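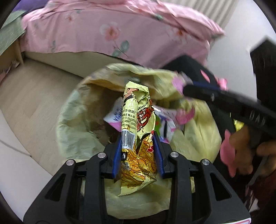
Singing in the second row

I said I would write something after the December concert and then Christmas happened, and then I had the cold that everybody had, so you are getting it now with apologies to the two people who asked.

For those who don't know, I joined the Prollodia choir in the spring, having not sung a note in company since school. It meets in the hall behind Turker Street, there is no audition, and you stand wherever you feel least likely to do damage. I chose the second row of the altos, between a woman who is always right and a woman who is always loud, and between the pair of them I have learned a great deal (mostly when to breathe).

The concert was on the Sunday afternoon at the Kinyua Rooms, which holds 700 if they open the balcony. They did open the balcony! We sold 372 tickets, so it wasn't full by any means, but from the stage you can't see much past the lights and I was quite happy to believe there were thousands of them.

We did the first half on our own, all carols and a couple of old folk songs, and then the Pliltier Brass Band came on and joined us after the interval. I had only ever heard a brass band outdoors, at fêtes, with the wind taking half of it away. Standing six feet in front of the trombones is another thing altogether. I felt the first chord in my knees and came in a whole bar late, and so did most of the row, and our conductor gave us a look that I shall remember for some time.

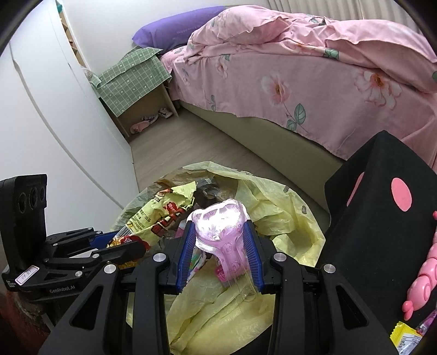 After that it went beautifully, or it felt as though it did. My favourite was the slow one near the end, where the band drops right down to a single cornet and the choir hums underneath. We had made a dreadful mess of it in rehearsal, week after week, always going flat by the second verse and arriving at the last page somewhere in the cellar. On the day we stayed up. When the cornet came back in we were still in tune with it, and the woman who is always right squeezed my elbow.

There was a collection at the doors for the piano fund, and I'm told it came to a little over £1,000 with the raffle, so the poor old upright in the hall will finally get its new strings. The bottom D has been more of a thud than a note for as long as I've been going.

If you have been wondering about joining something like this, please do come along. You don't need to read music, though I have found that following the dots up and down with a finger helps more than I expected. We start again on the first Thursday of term at half past seven, and there's tea at the break. The new folder has a sea shanty in it and something in Latin that I can't make head or tail of yet, so I have been practising it in the car with the windows up.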